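Search the forums
Search Advanced Go

Cleaning stainless serving plates without scratching them

oldmillroad
03/05/2018
I picked up a box of stainless plates and trays at an estate sale and most of them have that hazy look where you can't get a clean shine no matter what. I have tried dish soap, then vinegar and hot water, then baking soda paste left on for 20 minutes. The vinegar did the most but there are still cloudy patches in the middle. My sister told me to use a green scrub pad and I ruined the first one that way, so don't do that. What are people using? They don't need to look new. I want to put food on them at a family party and not be embarrassed. 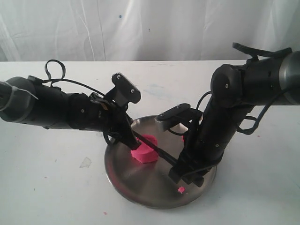

Category: Kitchen & Household > Metal Care

Some of the haze may be very fine scratches and I guess those are permanent. The trays are all unmarked except one that says Clisholm on the back, and I can't find anything about that name.

4 replies | 306 views

pinewood_deb
Figure out if it's mineral or scratches first. Wet the plate and look at it under a lamp. If the haze disappears while it's wet and comes back when it dries, it's usually hard water. If you can still see it wet, and it runs in lines, it's scratches. For mineral I use citric acid, one tablespoon in a quart of warm water, soak for an hour, rinse well and dry right away. Drying is the part people skip. Air drying is how you got the spots to begin with.

Chun-yin Fu
I don't agree with soaking for an hour. I washed dishes in a banquet kitchen for six years and we had 122 trays of this kind in rotation. Ten minutes in citric acid is plenty. If it hasn't come off by then, do it again with a fresh batch. The cheaper trays can get a dull gray cast if you leave them in acid too long, and then you have a new problem.

For light scratches use a powdered cleanser made for stainless, mixed to a thin paste, on a soft cloth. Always rub in the direction of the grain. On round ones the grain often runs straight across and not in a circle, so look before you start. People rub in circles because the plate is round and that puts swirls all over it. 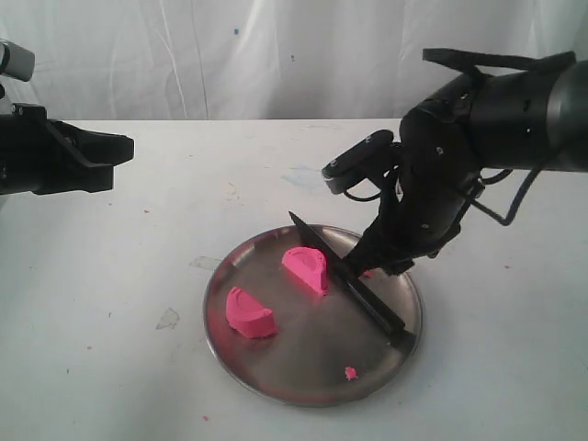 After the paste, rinse twice. Any powder left under the rim will dry white and you will think the haze came back. A soft toothbrush gets it out. Then one drop of food grade mineral oil on a paper towel, wipe it over, and wipe it off again with a clean one. That hides more than you would expect.

pinewood_deb
I have done an hour on mine for years and never had a gray cast. Could be the grade of steel. I would skip the oil on anything that's going to hold cut fruit or cheese. It smears and you get fingerprints on everything.

Chun-yin Fu
Could be the grade. Ours were bought by the case and they were thin. On the oil, if you are seeing smears you are using too much.

oldmillroad
Thanks both. I did the lamp test and it's some of each. Two of the trays cleared up when wet and the rest have lines. I'll start with ten minutes in the citric acid and go up from there if I need to. The party isn't until October so I have time. Does it matter what brand of citric acid? The store near me only has the canning kind.

pinewood_deb
Canning kind is fine. It's the same stuff.

Share 5 | Comments 6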